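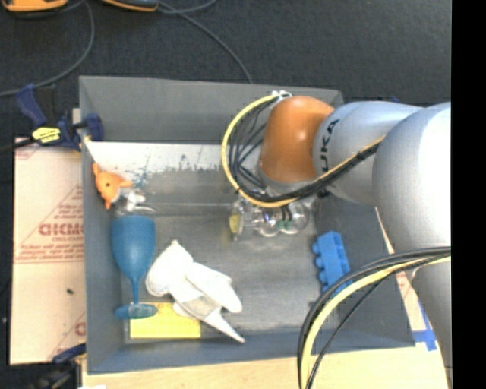 Re: [workshop-list] Bin picking, clamps and that cable loop

Hi all,

Thanks Steinar, lots to chew on there. Replies in between.

Steinar Eskildsen wrote on 24 October 2025:
> Is the bin still creeping when the arm leans on the wall?
> Mine wandered a good 7 mm over an evening and I blamed
> the calibration for ages.

Mine did exactly that! I've got bar clamps on the left side now (the blue and black sort, jaw pad inside the wall) and it's been well behaved ever since. The wooden top underneath has a few new dents, but it's my table so I'm only cross with myself.

> Also, what are you putting in it? I never got past blocks.

Bit of everything. The blue studded brick is dead easy and so is the yellow block, unless something soft is lying over it. The orange fish is all right as long as it isn't shoved up against the side. The blue goblet is my nemesis, and the clear stuff is worse, the depth picture just shows holes where it ought to be. I've got 1,536 saved tries so far and I'd guess the see-through things make up most of the failures (haven't sorted them properly yet, sorry Nayeli, I know I promised).

> And do tidy those cables.

I know, I know. The yellow one makes a big loop off the orange joint, held with little white ties, and when the wrist goes down low the whole lot hangs right over the bin. I want to bring it in closer but I'm scared of running out of slack when the last joint turns. Has anyone at Trarden tried a sprung holder? I'd need 3 brackets, and could print them in November when the shared printer's free.

Cheers,
Telma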